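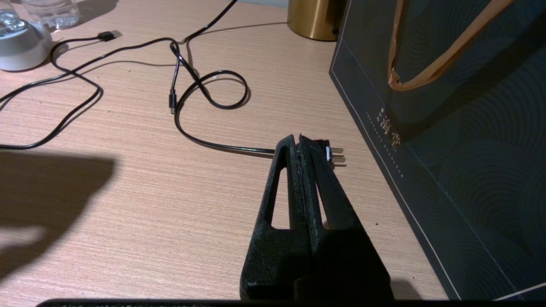 How do you all store loose cables and chargers?

Posted in Home & Tidying, 14 July 2019

I have finally started clearing the desk in the back bedroom, and I'm rather ashamed of how long it has taken me. The books went quickly and so did the old paperwork, but now I'm down to the leads and I've come to a standstill. There are black ones tangled up with other black ones, a little white plug with the two flat pins that's no good in our sockets without an adaptor, and various USB ends that all look alike to me until I try to push them into something. I untangled the whole lot in March, put them in a drawer very nicely, and when I opened it again they had gone back to being a bird's nest.

I don't want to spend much, and I'd like something my husband will keep up with as well, as he is the one who pulls a lead out from the bottom of the pile and leaves the rest hanging. Do you wrap them, bag them, or just throw them away and start again? I'm also never sure which ones are worth keeping - it feels wasteful to bin a perfectly good cable, but I couldn't tell you what half of them belong to!

Vakard

Oh, I do sympathise, we had a whole biscuit tin like this. My advice is to sort before you buy anything at all. Clear a good space on the desk, find one end of a cable and work back from there, loosening the loops as you go. Please don't tug, you'll only tighten the knot in the middle. If an end has a big connector or a plug on it, take the smaller end back through the loops instead, it's so much easier on the fingers.

Once they are all separate, coil each one in loose circles as wide as your hand (not tightly round your fingers, it's hard on the wire near the plug) and fasten it with a strip of hook-and-loop tape. I bought a roll years ago and I'm still cutting bits off it. Then each coil goes in its own small freezer bag with the name of the gadget written on the front. Ours stand upright in a shoebox like index cards, and even the teenagers manage to put them back - most of the time, anyway.

For the mystery ones, I put them in a bag with the date on and give them 6 months. Anything still in there after that goes to the electrical recycling at the tip. I'd keep the one with the flat pins if you ever travel, and put it with the passports or the suitcase so it isn't muddled in with the everyday things.

Cokis

Toilet roll tubes. One cable per tube, stand them up in the drawer. Costs nothing.

Sakon

I tried the tubes and they went soggy in our utility room, but they'd be fine in a bedroom I should think. Bread bag ties are good too if you've run out of tape. Do throw out any with split or frayed casing while you're at it, however much you paid for them.

Ivanov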